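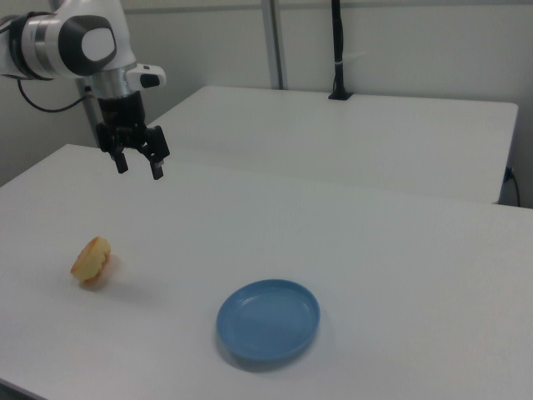 ok so I finally quit my sunscreen-only-at-the-beach lifestyle and I have thoughts. I'm 41 days in, my dermatologist (hi Dr. Magyar!) is thrilled, and my pillowcases are not. First problem: white cast. I bought the mineral one from Brevadis because Judit Magyar swears by it, and I came out of the bathroom the color of that tabletop, flat matte white with a little gray in it. My own mother asked if I was feeling okay.

Home Posts Replies Likes About

3 min read

2/ So I went down the rabbit hole. Mineral filters sit on your skin and are chalkier, the other kind sink in but sting my eyes like crazy by lunch. I have tried 11 tubes. ELEVEN. My bathroom shelf looks like the returns bin at a drugstore.

3/ The tinted Cutis one is the winner so far (not paid, I wish). It goes on orange, you panic, you rub for a minute and it settles down. Do your ears! And the part in your hair! I burned my part in August last year and it peeled at a wedding.

4/ Amount matters way more than the number on the tube. I was using a little pea of the stuff and feeling very proud of myself. Two full fingers' worth for face and neck is what she told me. It feels like frosting a cake. You get used to it.
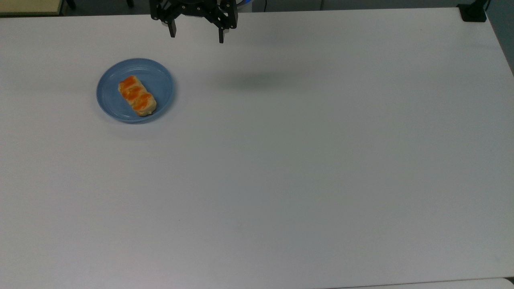 orange glaze, blue plate, snack break before part 5

5/ Back! Berkay Yurt asked in the replies if he needs it indoors. I asked at my last visit and her answer was: if you sit by a window all day, yes, put it on. My desk is right up against the glass so that settled that for me.

6/ Money talk. A tube lasts me nearly a month if I use the right amount, so I stopped buying the fancy ones. The best hat I own came from the Coşkun stall at the Godville market and it has outlived three sunglasses. Big floppy brim, ties under the chin, I look like a beekeeper and I do not care.

7/ Still hunting for one that doesn't pill under makeup. I've tried waiting ten minutes, I've tried patting instead of rubbing, still little eraser crumbs all along my jaw. If you have a fix please tell me, I will try anything that isn't powder.

Last updated: Sunday, July 12, 2026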